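Teaching an arm to put toys away: speaker notes, Friday evening session
Loïc Royer, Drekovgate shared workshop

Say hi, thank the back row for bringing chairs. Start with the block job before any theory! 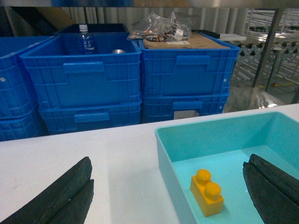
So the whole task is one yellow block and one tray. Sounds tiny, I know, and I figured it would take me a weekend. I started in May with over 30 printed finger parts, and most of them went in the scrap bin (I brought a few, pass them around).

Fingers: the first set was bare plastic and the blocks shot out sideways like a wet bar of soap. Rubber pads with a groove down the middle fixed most of that. Try the pad between your own fingers, it's fun.

Wrist camera: I love this part. The arm sees what its fingers see, so I stopped measuring the table every time somebody bumped it. Slow down here, people always ask about lag.

Numbers: 148 tries with the final pads, 19 misses. Nearly all the misses were blocks close to a tray wall, where one finger lands on the rim first. Ask if anyone has beaten this, I'd love ideas.

Software: I call it Zitov. Four small scripts, all readable. Skip the code slide if we're running late.

Next: two blocks touching each other. Then questions, and whoever wants to drive the arm can come up to the bench.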